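Second Service: Refurbished Computers in Hornville

The office computer rarely fails all at once. At the Pranstead workshop in Hornville, technicians begin with the parts that can be removed and replaced, and they record the condition of each before any decision is made about the whole. The program received 2,000 desktop machines last year, most of them from schools and county offices.

A well-planned case shortens the work. Blue plastic latches mark the drive cage, and the motherboard lies open to inspection once the side panel is off.

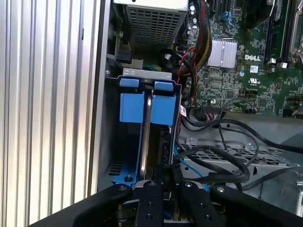 What Is Kept

Memory, drives and power supplies are tested separately. "A sound board deserves a second owner," says Hema Raju, the workshop's director. Drives are erased before resale -- a rule that applies to every donor -- and machines that pass are offered to local libraries with a warranty of 2 years.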